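Éclairage de façade pour la soirée portes ouvertes de l'ancienne halle Grollolholm

Forum > Événementiel > Technique et éclairage

pascaline_reg
Bonsoir à tous. Je prépare l'illumination extérieure de l'ancienne halle de fret Grollolholm pour la soirée d'automne. À l'intérieur il y aura les ateliers pour enfants, un petit plateau musical et la buvette. Dehors, on me demande d'éclairer toute la façade nord, soit 40 mètres linéaires, avec deux motifs projetés de part et d'autre du porche (une citrouille et une chouette). Le reste en aplat orange, sans mouvement.
Alimentation disponible : une armoire triphasée côté quai, plus deux prises 16 A dans le hall que je préférerais garder pour la buvette.
Questions : projecteurs à découpe avec gobos verre, ou vidéoprojection ? Et quel recul minimal pour le motif ?

lux_et_cie
La vidéoprojection se justifie si le contenu bouge. Pour deux motifs fixes, découpe LED et gobo verre. Le rendement sur brique sombre est meilleur et il n'y a pas de régie média à surveiller toute la soirée.
Pour le recul, tout dépend de l'optique. Avec une 26 degrés, le diamètre du faisceau vaut à peu près 0,46 fois la distance. À 15 m, cela donne un peu moins de 7 m. Quelle est la hauteur utile de part et d'autre du porche ?

pascaline_reg
7,50 m sous corniche. Le recul disponible est de 18 m jusqu'à la clôture.

lux_et_cie
Alors 26 degrés à 15 m, et tu gardes une marge pour la corniche. Pense à la correction de trapèze si les appareils sont au sol : un gobo circulaire devient une ellipse assez marquée. Soit tu montes sur pied à 4 m, soit tu fais prédéformer le motif par le graveur. Il lui faut l'angle de tir exact.

brumisateur
Pas d'accord sur l'abandon de la vidéo. L'an dernier, sur la place de Velham, nous avons fait les deux. Le public s'arrêtait devant la partie projetée et passait devant les gobos sans ralentir. Si l'objectif est de remplir la halle, le mouvement attire.

lux_et_cie
Le cahier des charges dit « sans mouvement ». Et la façade de Velham est enduite en clair. Sur brique, le niveau de noir et le contraste n'ont rien à voir.

brumisateur
Un cahier des charges se discute. Je donne un retour d'exploitation, chacun en fait ce qu'il veut.

pascaline_reg
Le « sans mouvement » vient de la commune, la départementale longe la clôture. Je ne rouvrirai pas ce point.

triphase_bleu
Côté puissance : pour l'aplat, compter des barres LED de 200 W au pied du mur, une tous les 2 m, donc 20 appareils et 4 kW installés. Les découpes ajoutent moins de 1 kW. En triphasé c'est confortable, mais il faut répartir. Attention au courant d'appel des alimentations à découpage : si tout démarre sur un seul disjoncteur courbe B, il déclenche. Courbe C, ou mise sous tension séquencée.
Différentiel 30 mA sur chaque départ extérieur et connecteurs IP65 au minimum. Les multiprises de jardin sous une bâche, non.

gobo_verre
Pour les gobos, demandez un verre dichroïque une couleur plutôt qu'un métal. La chouette aura des détails fins dans le plumage, et le métal impose des ponts de matière qui se voient à cette échelle. Comptez deux semaines de fabrication. J'en ai commandé chez Dalsgaard en juin pour une fête de quartier, gravure correcte, rien à redire sur la netteté au centre. Légère perte en périphérie, mais c'était plutôt l'optique.

triphase_bleu
Dalsgaard livre avec la bague de maintien ou il faut la prévoir ?

gobo_verre
À prévoir. Et vérifiez le diamètre image en plus du diamètre extérieur, j'ai eu un motif rogné à cause de ça.

pascaline_reg
Merci. Pour le pilotage, je dispose d'une console Okov d'ancienne génération, une seule sortie DMX. Est-ce suffisant ?

lux_et_cie
En barres 6 canaux, 20 appareils font 120 canaux. Tu es large dans un univers. En mode pixel, c'est autre chose.

brumisateur
En mode pixel tu pourrais faire un dégradé vertical, statique, donc conforme. Chez nous le patch complet occupait 346 canaux et passait encore sur un univers.

lux_et_cie
Sur ce point je suis d'accord. Limite à 32 appareils par ligne, splitter opto-isolé si les retours de câble dépassent la longueur de la façade, et bouchon de 120 ohms en bout de ligne. La moitié des scintillements dont on se plaint ici viennent d'un bouchon oublié.

pascaline_reg
Noté. Je mets à jour la liste avec ce qui est arrêté à ce stade.

1. Découpes LED 26 degrés sur pied à 4 m, recul 15 m. Lestage à calculer selon la prise au vent, haubanage exclu côté passage public.

2. Gobos verre une couleur, angle de tir transmis au graveur avant validation du fichier.

3. Barres LED au pied du mur, mode pixel, dégradé orange statique. Départs répartis sur trois phases, courbe C.

4. Console en intérieur, câble DMX par l'imposte du quai. Passage sous goulotte au droit de la porte.
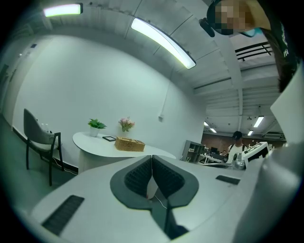 5. Essai de nuit la veille, éclairage public allumé. Relevé d'éblouissement depuis la départementale, dans les deux sens de circulation.

triphase_bleu
Ajoute un arrêt d'urgence accessible depuis la buvette, et l'éclairage de sécurité du cheminement sur un circuit séparé. Si l'armoire tombe, il ne faut pas que le parking soit noir.

brumisateur
Je maintiens qu'un aplat fixe aura l'air éteint au bout d'une heure. Prévois au moins deux états, avant et après l'arrivée du public, avec un fondu de plusieurs minutes. À cette vitesse ce n'est pas perçu comme un mouvement.

lux_et_cie
Fondu long, pourquoi pas. Il faut le faire valider par la commune.

pascaline_reg
Demande envoyée. Je reviens ici quand j'ai la réponse et les fiches des pieds.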